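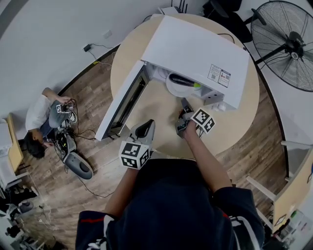 KPODO, April – The Betness River Warning Service will replace the manual flood gauges on the lower Zelgate River with automatic water-level stations before the start of the wet season. The stations will report to the duty desk in Kpodo and will provide the readings used to issue flood watches and warnings for the valley.

The existing staff gauges are read by eye at 6 a.m. and 6 p.m. This schedule is adequate for seasonal records but leaves a gap overnight, when the upper catchment can respond to heavy rain within a few hours. The new stations take a reading every 15 minutes under normal conditions and switch to a shorter interval when the river rises past a set level.

"The river does not keep to the reading schedule," said Ohemaa Nartey, head of operations at the Service. "With the present arrangement, the duty officer may be working at midnight from a level taken at dusk. The new stations close that gap."

## Equipment

Each station consists of a pressure sensor mounted below the low-water line, a data logger, a battery with solar charging, and a radio link. The equipment is supplied by Plotetti under a contract that includes spare parts and calibration. Staff gauges will stay in place beside the stations as a check on the sensors.

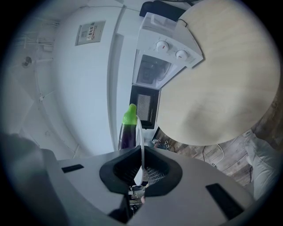
Household receivers form the second part of the program. The Service will issue 600 units to homes on the flood plain, with first priority given to addresses outside the range of the Kpodo siren. Each unit has an external antenna lead, and installers will clip it flat to the wall along its full length. A thin white cable left free will stand up in a loop, much as the one arching over the toy eggplant does, and can be snagged or pulled out of its socket. Households are asked not to move the lead once it has been fitted, and to report a loose connection to the district office.

The receivers run on mains power with battery backup. A steady green light shows that the unit is in contact with the transmitter. A flashing light means that contact has been lost for more than one hour. Receivers will sound a test tone every Sunday at noon, and no action is needed when it is heard.

## Warning levels

The present four-stage warning scale will be reduced to 2 stages:

- **Watch:** the river is expected to reach the lower flood plain. Residents should move livestock, vehicles and stored fuel to higher ground.
- **Warning:** flooding of homes or roads is expected or has begun. Residents should leave by the marked route and should not attempt to cross moving water.

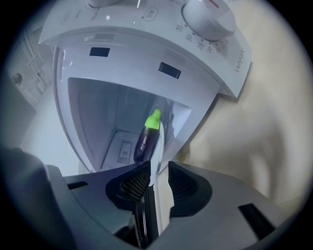 The change follows a review of past warnings by hydrologist Nithin Varghese, who compared 3,077 gauge readings with the alerts issued from them. The review found that the two middle stages were often issued within the same hour, and that the instructions attached to them were nearly identical.

"The middle stages added messages without adding information," Varghese said. "The thresholds are now tied to specific places, such as the market bridge and the school road, so residents can relate a level to ground they know."

Threshold levels for each station will be posted at district offices. They are provisional and will be reviewed after the first wet season of operation.

## Installation and road access

Work starts at the upstream stations and moves toward the river mouth. Short lane closures are expected at the market bridge while brackets are drilled and fixed. Farm tracks used by the crews will remain open to residents.
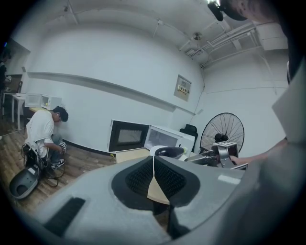

Landowners whose property adjoins a station will receive written notice before any visit. The crews, led by field supervisor Mohammed-Awal Amegashie, need access for one day at most sites. Two of the stations stand on soft banks and will require concrete footings, which must cure before the masts are raised – a delay already allowed for in the schedule.

Tampering with a station can interrupt warnings for the entire reach downstream. The fine for willful damage remains at 1,000 dollars.

Residents who want a receiver may apply at any district office with proof of address. Applications from households with a member who cannot leave without help will be processed first.

**Media contact:** Deisy Cuadros, Public Information, Betness River Warning Service, Kpodo

**Receiver applications:** Sharon Sang, Household Programs, Betness River Warning Service, Kpodo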